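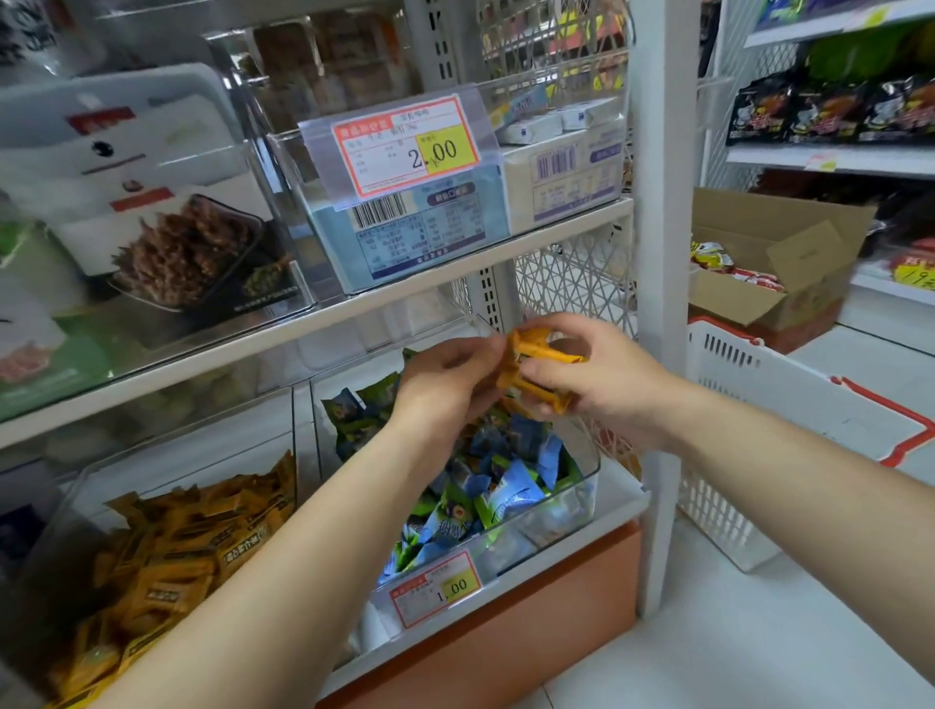 Clollow Retail Handling Group – Data Desk

Thread on the shop recordings, for those who keep asking when the robot will be able to restock a snack aisle. Short version: I don't know, and I'd be careful with people who say they do.

We've been collecting first-person clips of people handling things in a small convenience store. Two bare hands, one packet, bins of candy, price labels. The idea is that a model watches enough of it and picks up how to handle a packet. I have doubts about "enough."

Look at the orange-yellow packet. Shiny, crinkled, small, a thumb and fingers on the upper right end. Is the person tearing it? Folding it? Only turning it to see the print? I stopped on that one moment and could not tell you. Our label sheet wants one verb.

So three labelers pick three verbs and the sheet takes the majority. Then somebody puts "agreement" on a slide. I sat through that slide in December.

The project is called Harnance, by the way. I did not name it. The plan says 40 hours of hands in shops. It does not say which shops, which hands or which packets, and to me that's most of the question.

We threw out 13 clips last month for "hands not visible." Fine. But most of those were people reaching deep into a bin, so the set now has less reaching deep into bins. Guess what a shelf robot has to do all day.

Somebody asked why we don't record in the lab on a clean table. We did. Strazds (our older set) is all clean table. Models trained on it did great on a clean table. Put a clear bin in front of them and the grasp went for the packets on the other side of the plastic wall.

That's why I do like the shop clips, grudgingly. Packets lying at every angle, stacked up to the rim. Clear fronts you can see right through. White tile throwing the light back. You can't fake that with a few props, and I've seen people try.

What I don't buy is the next step, where a pair of human hands gets mapped onto a gripper and everyone nods. The left hand curls around the lower side of the packet while the right one pinches the far end. Our gripper has two fingers and no skin. Which part of that is it supposed to copy?

The answer I get is "the intent." OK. Show me the intent column.

The Skulleletti people shared a demo where theirs picks up candy from a bin after 30 minutes of examples. Nice video. How many tries? Same bin each time? Same candy? I asked under the post and got a thumbs up.

I'm not saying stop recording. I'm saying write down more while we're there. Did the packet end up back in the bin, in the basket, or open? Was the person told what to do or just shopping? A one-line note per clip would do it. We have over 4 terabytes of video and almost none of those lines.

Also please, for the love of God, add an "unclear" option to the verb list. I've asked for it twice. Was told it would "hurt the numbers" – well, yes.

Someone in replies says scale fixes label noise. Sometimes it does, when the noise is random. Ours leans. Labelers pick "open" for nearly anything shiny held in two hands, me included on a bad afternoon.

Next round of shop clips gets checked this month. I'll post the disagreement rate per verb, whatever it looks like. If "tear" and "fold" come out clean I'll say so here and you can all be smug about it.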